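Thread by Valdir Leite

I've had the Hokivia path kit for 17 days now. It's an add-on for small outdoor robots: one side camera, a compute box and the software that keeps the robot on a path without a map. Notes below, good and bad. I paid for it myself.

Price first. It was $431 for the box and camera. The mounting bracket is extra, and they don't say so until checkout.

Installation took me one evening. The cable to the battery is too short if your pack sits in the back. I spliced mine. Pacheco, who sells the chassis I use, says a longer cable is coming in November.

Setup is plain. You drive the robot by remote for a few minutes, then switch it over. There's no account needed, which I liked. The manual is 22 pages and half of it is safety warnings.

The battery hit is real. My 4,000 mAh test pack runs the kit alone, without the motors, and I still had to recharge it before lunch. Plan for a bigger one.

Next four are from the side camera on the old path outside Losteton.

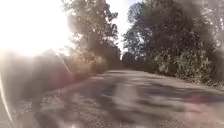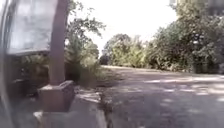
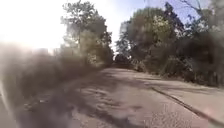
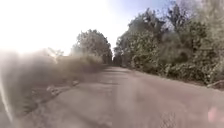 What I wanted to know was whether the kit could be trusted on a path with no painted lines. Hokivia says it looks for the edge of the pavement and falls back on texture when the edge is weak. A stretch like the one in the third picture, with the long dark crack running beside a paler strip on the right, is a fair thing to ask about, so I wrote to support. They said cracks can be read as an edge and told me to raise the edge width setting. The default is too low for old asphalt, in my opinion.

The lens needs a hood. Hokivia doesn't sell one. Grornano makes one that fits with a bit of tape.

Would I buy it again? For paths, yes. For open lots I'd wait for the next software version.

Back to top
Contact | © 2024 Valdir Leite

Recent threads
Splicing a battery lead without a crimp tool
Pacheco chassis, one winter later
Grornano lens hoods compared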